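Re: [homeschool-math] Fractions before or after decimals?

Javier wrote:
> We stopped fractions in March and went to decimals.
> My daughter is happier, but I worry we only hid
> the problem. Did anybody do it in this order?

Hello Javier and all,

We did it in this order with my older son, when he was 11. Decimals went well, because he knew money already. But when we came back to fractions, he still believed that 1/3 is smaller than 1/4. So the problem waited for us.

With the younger one I go more slowly. We spend almost 47 minutes a day on math, and a part of this is without paper. I ask him for one quarter of the blocks, then one half, and he must say it aloud before he moves anything. Only after this we write the numbers.

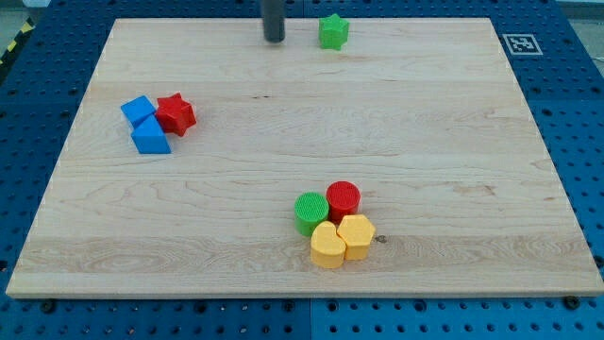 Chia-jung Liu wrote to me off the list that she would keep both subjects together from the first day, and write 1/2 and 0.5 on the same line until the child is bored of it. I did not try this yet — maybe it is better for a child who likes patterns.

One question from my side. The Clalen workbook, book 3, puts mixed numbers before adding fractions. Did you follow this, or skip to book 2 again? For us the jump was too big.

Greetings from Henthorpe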